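Stitches! How a cut gets sewn shut

Plisby Kids Science Page – body stuff, part 3

Quick one this week, the library closes early on Saturday and I have to get it typed up. You asked about stitches. 40 emails about stitches! OK then. Stitches it is. If you don't like blood, maybe read the one about yawning instead.

First thing. Your skin is really good at fixing itself. Small scratch? It makes a scab, grows new skin underneath, scab drops off, done. You don't have to do anything except not pick it. (Don't pick it.)

But a deep cut is different. Skin is a little bit stretchy, and it's always being pulled in different directions. So when a deep cut opens up, the two sides can pull away from each other and leave a gap. Your body can fill a gap, but it's slow work. It leaves a bigger scar and there's more time for germs to get in.

So doctors bring the two sides back together and hold them there. With thread. The grown-up word is suture. Say it SOO-cher. A suture can mean the thread or the stitch you make with it, which is confusing, but that's doctors for you.

What you need: a needle, some thread, and something to hold the needle with. Fingers are too fat and too slippery for small work, so the needle gets held in narrow metal jaws. Open, close, grab, let go. You need a second pair too, to catch the needle when it comes out or to hold the skin still. Same as when you cut up your dinner, one hand does one job and the other hand helps.

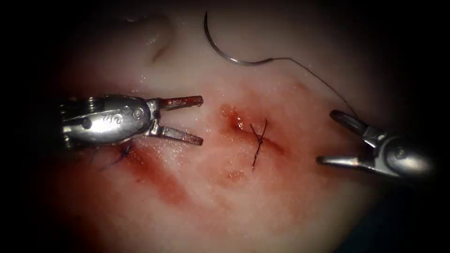
Rhodri Voyle wrote in to ask why they can't just use glue, and whether the needle is the same kind his grandma uses for socks.

Good questions Rhodri. Sometimes they do use glue! There's a special skin glue for little cuts that aren't under much pull. A cut on a knee is trickier. Knees bend all day and the glue could crack open. Ordinary school glue, NO. Never. Do not try it.

And no, not the sock kind. A sewing needle is straight. Most suture needles are curved like a piece of a circle. Try this with a grown-up's OK: get a banana. Pretend the peel is skin. Poke a straight toothpick in the top and try to make it come back out of the top a little way along. Hard, right? You end up tipping it and lifting and making a mess. A curved needle goes down, along, and up again just by turning your wrist. In one side, out the other. It makes a much smaller mess than your banana.

Another thing, the thread. In a sewing needle it goes through a hole, the eye, and there's a double bit of thread there. On most suture needles there isn't a hole. The thread is fixed right onto the back end of the needle at the factory so it slides through smoothly behind. Nothing lumpy to drag.

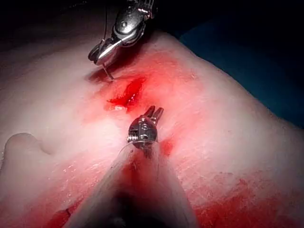 Now the order. Needle goes in close to the edge of the cut, but not too close, or the thread could rip through. Think of the holes in notebook paper. If the hole is right at the edge of the page the page falls out of your binder. Same idea. Then across, under the cut, and up through the other side. Try to come out the same distance away as you went in. Pull the thread through, leave a short tail. Tie a knot. Snip.

Not too tight! Beginners always pull too tight. The edges should touch, like two people standing shoulder to shoulder. Too much and they bunch up, and the skin needs blood to get in there and do the healing. Squash it and the blood can't get through so well.

Does it hurt? I know that's what most of you realy want to know. The doctor makes the skin numb first. Often that's a small shot, which stings, or sometimes a gel that gets put on and left for a while. After that you might feel tugging or pushing. It shouldn't feel sharp, and if it does you say so, out loud, right away. They can give you more. Go back 175 years and plenty of people got sewn up with nothing to numb it. Be glad it's now.

Why so much red around a cut? Skin is full of tiny tubes called blood vessels, lots and lots of them, and a cut goes through a bunch at once. A little blood spreads a long way on a wet surface. Drop one drop of food coloring on a damp paper towel and watch. It looks like way more than you put on.
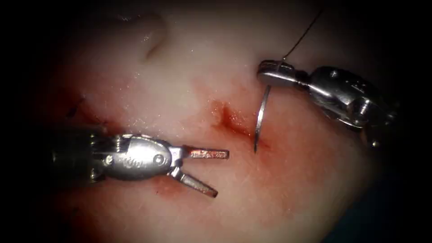
My cousin had the kind that disappear, so where do they go, Meirion Phillips asks.

They dissolve! Sort of. Some thread is made of stuff the body can break down bit by bit. Those are good for deep places where you couldn't get back in to take anything out. The other kind stays put, so it has to come out again. Snip, pull, quick little tickle. Faces get theirs out sooner than knees, faces heal fast.

Knots next, my favorite. One long thread all the way along is called a running suture. It's quick to do, but if it snaps somewhere the whole row can go loose, like a hem coming down on your pants. Or you can do seperate stitches, each with its own knot, and if one lets go the others keep holding.
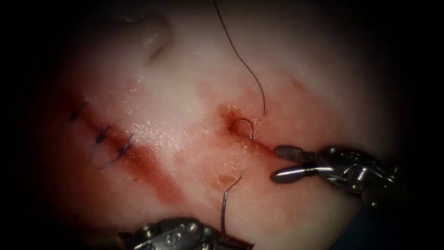 A good knot for stitches is one that lies flat and doesn't slip. Mostly it's the square knot, right over left, then left over right, then another throw on top to be safe. Notice each one gets its own little tuft where the thread was cut, dark blue-violet against the pale surface so you can find it easily. The ends are left sticking out a bit on purpose. Cut them right down at the knot and it might come undone. Spacing matters too, keep the gaps pretty even so every stitch does its share of the pulling.

Try it at home (no needles!): two strips of felt, a hole punch, a shoelace. Punch holes down both strips, lay them side by side, and join them with seperate knots. Now do another pair with one long running lace. Cut one stitch in each and pull gently. Which one opens up more? Send me what happened.

Words from today:
Suture – the thread, or the stitch
Numb – when you can't feel pain in a spot
Dissolve – break down until it's gone
Scar – the mark left where skin has mended

If you've got stitches right now: keep them clean, keep them dry for as long as the doctor told you, leave the ends alone even if they itch. Tell a grown-up if it gets hot, puffy or oozy.

Next time, hiccups. Mrs. Griffiths's class has already sent questions, the rest of you have until November.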